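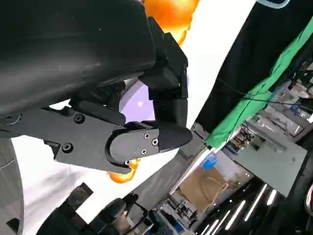

Color in a still life depends mostly on what sits next to what. Last week covered value, and the drawings from that session should be pinned up in Pearce 15 before you start this one. This week adds hue and saturation, using a few household items and a table. A pale, low-saturation color such as lavender looks cooler and bluer when a strong orange is close by, and the orange looks stronger in return. The orange rounds on either side of the pale lavender disc, all on a white tabletop, are a fair starting point for this. The bright green cloth in the background is as saturated as the oranges and will compete with them if you let it.

## Terms for this unit

**Hue.** The family a color belongs to: orange, violet, green.

**Saturation.** How strong the color is, compared with a gray of the same value. The skin of an orange in daylight is high. Lavender is low, and this is where most people go wrong, mixing a violet that belongs on an Easter card.

**Local color.** The color you would give a thing if someone asked you over the phone. Useful for a first block-in and misleading after that.

**Simultaneous contrast.** The shift in how a color looks when it has a neighbor. The paint hasn't changed, but you will want to change it.

**Highlight.** The small bright spot where a shiny surface reflects the light source. On glazed dishes and fruit it takes its color mainly from the light, so don't reach for a lighter orange to paint the highlight on an orange.

## White tabletops

A white surface picks up color from whatever stands on it. Put an orange on white paper near a window and look at the paper just under the fruit, on the shadow side. There is a warm patch there, usually narrower than you expect, and then the shadow cools as it moves away. Paint the warm patch first. If you lay in the whole shadow as gray and add orange later, it tends to go muddy.

The rest of the table can be left very quiet. Marama Ormsby's handout from the fall section recommends a single flat mix for the whole surface, and I agree with her for beginners, with one change: keep the far side slightly darker than the near side. Straight tube white leaves you nothing for the highlights.

## Partly hidden objects

Much of a real table is seen in pieces. A plate is covered by whatever is in front of it, a piece of fruit shows only its top. Two habits help:

1. Draw the whole ellipse or circle lightly, straight through the thing in front, then erase what you don't need.
2. Check the color of the visible piece against its new neighbors. A sliver of orange beside black looks brighter than the same orange beside white.

The second one catches people out in the exercise below. Test it with a dark book before you commit.

## Exercise 3 (in class)

Bring:

- two oranges, or any round fruit with a strong color
- one plain plate in a pale color, no pattern
- a piece of cloth in a strong color, green if you have it
- paper, at least two sheets

The department has Cenia pads in the cupboard for anyone who runs out. They are thin and buckle with heavy washes, so tape them down on all four sides.

Steps:

1. Set the plate on white paper with one orange partly behind it and one in front. Leave the cloth in its bag.
2. Block in three flat shapes: table, plate, fruit. No shadows. Spend 15 minutes on this and stop.
3. Mix the plate color on a scrap and hold the scrap beside the plate. Then hold it beside the orange. Write down which way it seemed to move.
4. Hang the cloth behind the setup and repeat step 2 on a new sheet.
5. Pin both sheets side by side and stand at the back of the room.

In the second sheet the green usually comes forward. Two ways to push it back are to gray it with a little of the red side of your orange mix, or to soften its edge against whatever is behind it. Try one of them only — doing both makes it hard to tell which one worked.

## Common problems

*The plate looks dirty.* Too much orange in the violet. Start again from white and add violet to it in small amounts.

*The fruit looks like a flat disc.* The values are too close together. Squint, find the darkest part of the fruit, and make that darker before you touch the light side.

*Everything floats.* The contact shadows are missing or too pale. The darkest line under the fruit is thin and sits right where it touches the table.

## Reading and homework

Read Brunton from page 296 to the end of the chapter. Flynn Brunton uses "chroma" for what these notes call saturation. Skip the section on varnish.

For Tuesday: one small painting, two objects and one cloth, any pale dish. Write the pigments you used on the back in pencil. Students on the Prurkbridge bus can leave work in the flat file by the door until 5 p.m., labeled with name and section.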